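11/27/25

ok so I have been trying to quit buying bottled drinks since September and I have some thoughts, mostly complaints. long thread, sorry in advance

it started when I finally added up what I'd spent at the Jerkis by the train station. I go in for gum. I come out with an iced tea, a water, and something fizzy in a flavor I've never heard of. every single time!!
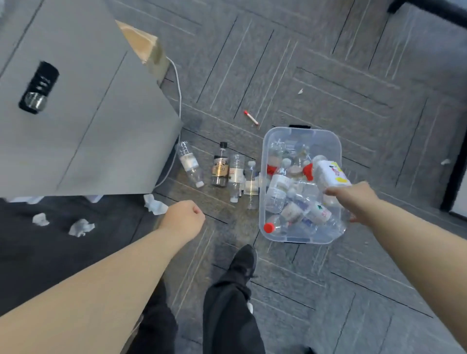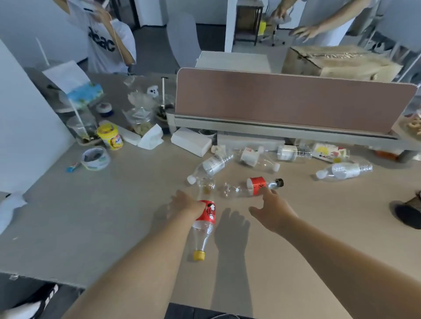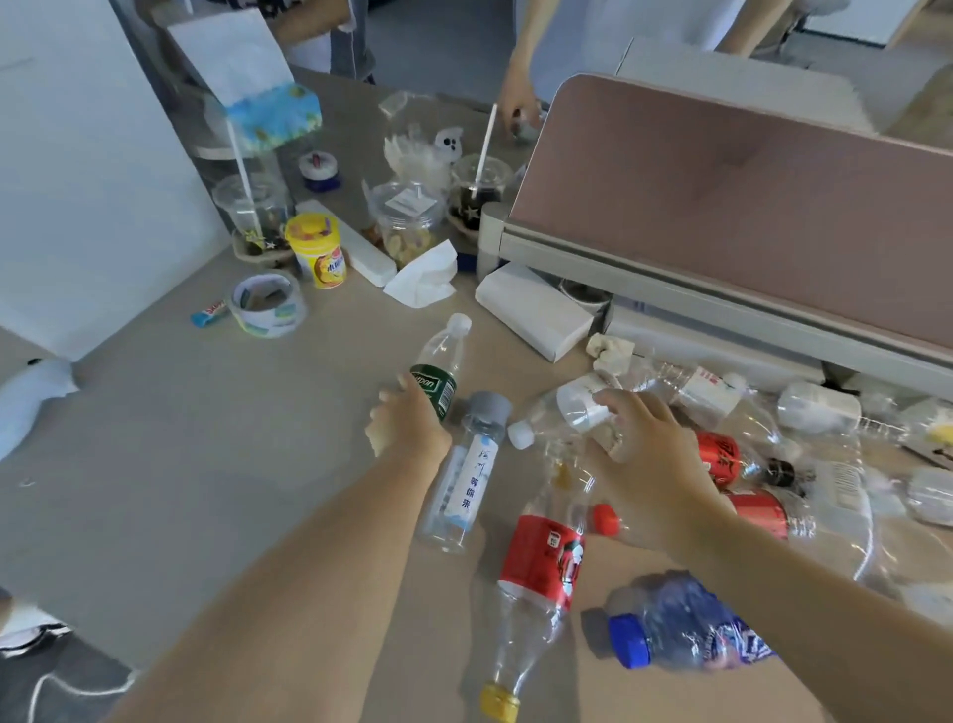 bottles, bottles, bottles

anyway. the total was 3,160 yen in one month and that's only the receipts I kept. the rest went through the wash in my jeans pocket so we will never know

step one was buying a real water bottle. I got the Wonent one, 40 ounces, in the green. it's gorgeous and it weighs as much as a bowling ball when it's full. my shoulder hurts. I carried it for 14 days and then started "forgetting" it on my desk

step two was a smaller one from Starkeo. way better! fits in my bag sideways, doesn't leak, and the lid comes apart so you can get a brush in there. if you only read one post in this thread read this one - go small

the thing I didn't plan for is that plain water is boring. I like water fine, but at 3 in the afternoon I want a treat. the treat was the whole point of walking to the store

so now I make barley tea at home. one bag in a pitcher, leave it in the fridge overnight, pour it in the bottle in the morning. I've also tried cold brew green tea (good) and hibiscus (looked amazing, stained my white shirt, never again)

for the fizzy craving I buy the powdered lemon stuff from Holanda and use half of what the packet says. the full amount tastes like floor cleaner. you do have to add sparkling water, so yeah, that's another bottle, I know, I KNOW

where I'm at now: one store drink a week, 200 yen max, and I have to drink it sitting down somewhere nice. I look forward to it so much more than when I was having two a day on a train platform

still mad that the peach one got discontinued right when I started cutting back. feels personal

if you have a cold tea you love please tell me, I'm getting tired of barley. no hibiscus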